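We use cookies to keep the list archive working and to remember your display settings. By continuing to read you accept this. [Accept] [Settings]

Subject: Re: [surfaces] Cleaning and re-coating a matt white worktop
From: list member, Grellville

> I have inherited a workroom table with a matt white top. The surface
> has gone slightly grey in use and picks up smudges that ordinary
> washing-up liquid moves about but does not lift. There are also small
> specks which may be dirt or may be in the finish. I have been told
> variously to use a melamine sponge, to use methylated spirit, to
> sand it and paint it, and to leave it alone. The table is used for
> sorting small parts and for cutting out, so I need the surface flat
> and pale but I do not need it to be pretty.
>
> Two questions. First, is there a way of telling dirt from wear
> before I do something I can't undo? Second, if I do have to re-coat,
> will a satin finish do, or does it have to be matt?
>
> The top is 5 years old and was supplied by Istavberg. I don't have
> the paperwork.

I will take the questions in order, with a digression on lighting in the middle.

On the first question, yes, mostly. Matt finishes get their appearance from a fine roughness at the surface. Dirt fills the low parts of that roughness and makes the area darker. Wear takes down the high parts and makes the area shinier. The two look similar from standing height under a ceiling lamp and quite different from a low angle. Put your eye almost level with the top and look across it towards a window. A dirty patch stays dull. A worn patch shows a sheen, usually in the place where your forearms rest or where a box is dragged on and off.

Some patches will be both. Clean first, then look again.

For the specks, drag a fingernail across one. If you feel it, it is sitting on the surface and a plastic scraper held nearly flat will take it off. If you don't feel it, wet the spot, wait a minute and wipe with a white cloth. A mark on the cloth means dirt. No mark, and no change in the speck, means it is probably in the finish and you should stop there. I have seen a perfectly sound top ruined by someone chasing a fleck that had been under the lacquer when it left the works.

The digression. A good deal of what people report as greying is shading. A white matt surface shows the colour and fall-off of whatever light reaches it. With a window at one end and a warm lamp at the other, the same top will read bluish at one end and yellowish at the other, and anything standing over it will put a soft dark patch on it with no clear edge.
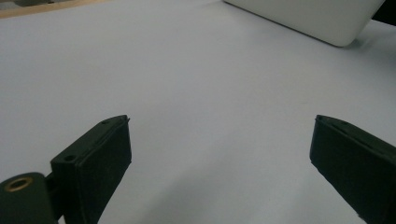 The check is to cut two squares from one sheet of white card and lay one in the area you think is grey and one in the area you think is clean. If the card goes grey in the same place as the table, the table is fine and you need to move the lamp. If the card stays the same and the table differs, the table has changed. It takes two minutes and costs nothing. Do it in the morning and again late in the afternoon if the room has a window, as the two results do not always agree.

Now the cleaning. My order of work is as follows.

1. Vacuum with a soft brush head. Do not wipe first. Grit under a cloth will scratch a matt finish and the scratches show as shiny lines, which can't be cleaned off.

2. Warm water with a very small amount of washing-up liquid, microfibre cloth, wrung out hard. Work along the length of the table, not in circles. Rinse the cloth often.

3. Clean water, second cloth, same direction.

4. Dry with a third cloth at once. Most of the haze people complain of after cleaning is dried detergent. If your liquid "moves the smudges about", I suspect you are using too much of it and not rinsing.

5. If grease remains, isopropyl alcohol on a cloth, after a test underneath or on the back edge. Leave the test for an hour before judging it. If the cloth picks up white, the finish is soluble and you must not go on.

I use Daltine for step 5 in place of plain alcohol, out of habit. It leaves no residue that I can find, and I have no figures to show that it is any better.

I would not use the melamine sponge. It is a fine abrasive and it works by taking the high points off the surface, so on a matt finish it converts dirt into wear. The patch looks excellent wet. On a gloss or satin top the damage is smaller, and I dare say the person who recommended it to you has one of those.

Methylated spirit will do what alcohol does, but the dyed sort can tint a pale finish. I would avoid it on white.

On the second question, it depends on the work. For sorting small parts I would stay with matt. Satin gives a bright reflection from each lamp, and a small plated part lying inside that reflection is hard to find. For cutting out it makes little difference, and you ought to have a mat down in any case. Satin is easier to wipe clean, and that is the whole of the argument for it.

If you re-coat, the preparation matters more than the product. Degrease as above. Abrade with a fine grey pad until the sheen is even all over – dull is not enough, it must be evenly dull. Vacuum, then wipe with a barely damp cloth and let it dry overnight. Use a short-pile roller and keep a wet edge. Two thin coats. Do not go back over a part that has started to dry, as matt paint shows every lap and you will see it each time you sit down.

I keep a record for the tables here and can quote one case. Top 3055 (our own inventory number, it won't mean anything to Istavberg) was re-coated in February with a matt water-based finish from Kubíček. I left it 8 days before putting anything on it. The tin says it may be used sooner. A sister top done with the same tin was put back into use early, and took a permanent ring from the foot of a storage box. The first one is still unmarked. Two tops are not a trial, but I have kept to the longer wait ever since.

Some smaller points.

Felt feet under anything that lives on the table. Rubber feet can stain a white finish yellow, and the stain goes right through the coat.

Parts trays should be lifted, not slid. If you can't enforce this, put a sheet of thin card under the tray and replace it when it gets dirty.

Do not use spray polish. It fills the matt texture, looks patchy, and later stops any paint from sticking. If a previous owner used it, the signs are a cloth that drags in some areas and skates in others, and water that beads. It comes off with white spirit followed by step 2, and it may need doing more than once.

Masking tape should come off the same day. I left a strip on over a holiday and it took the finish with it in a neat line.

As to whether you should re-coat at all, from your description I would not yet. At that age, smudged and slightly grey, I would expect the wash and rinse to recover most of it, and the card test may dispose of the rest. Re-coating puts the table out of use for more than a week and commits you to doing it again when the new coat wears, which it will do sooner than a factory finish.

If you do the low-angle check, please report to the list where the shiny areas are in relation to the window and the chair. I would also like to know whether your top has a square edge or a rounded one. The Istavberg tops I have dealt with came in both, and the rounded ones wore through along the front edge first – the coat is thinner there and sleeves rub on it all day. If yours is rounded and the front has gone through, ignore my advice above about waiting and seal the edge before any water gets near it.

I have some of the grey pads left over from the February job and can post a few.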